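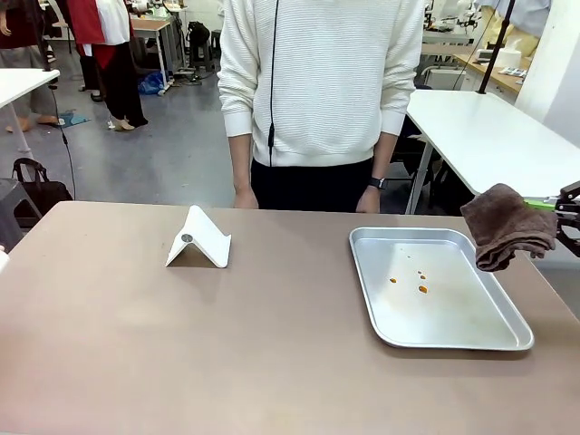
The towel, the tray and the spots, at the Trollholm open day.

I went to the open day at Trollholm in April 2023 expecting to look at machines and came home wanting to wash my baking sheets. They had a robot wiping trays, you see, and I stood there a good deal longer than my husband would have liked!

Colleen Li gave the talk at our table. She told us her team spends most of its time on very plain chores, and that wiping is harder to teach than picking things up (I believe it — I raised two boys). What I enjoyed most was that she had strong opinions about towels, and so do I, so we got along fine. I've put her advice and mine together below.

Fold the towel before you start. A thick pad of terry cloth gives you something to press with, and when one side is dirty you turn to a clean one. A towel bunched up any old way leaves you scrubbing with your knuckles.

Go after the spots first. If you begin with big sweeping strokes, a few little drops of sauce become a film over the whole tray. Lay a damp corner on each spot, let it sit while you put the kettle on, and lift it off toward you.

Use a dark towel for sauces. Tomato and curry will stain a white one for good, and I keep 4 brown ones in the drawer by the stove for just this purpose.

Leave the steel wool alone on aluminum. It scratches, and the next mess grabs hold of the scratches. For anything baked on, I mix 3 spoonfuls of baking soda with a little water, spread it gently, and rinse it off within a few minutes — aluminum can darken if you forget it and go off to watch your program.

Mind the rim. Grease likes to hide under a raised edge and in the rounded corners, so run the towel all the way along with your thumb behind it.

Dale Campbell wrote to ask whether they'll be holding another one. Colleen mentioned May, and I'd bring a sweater and comfortable shoes.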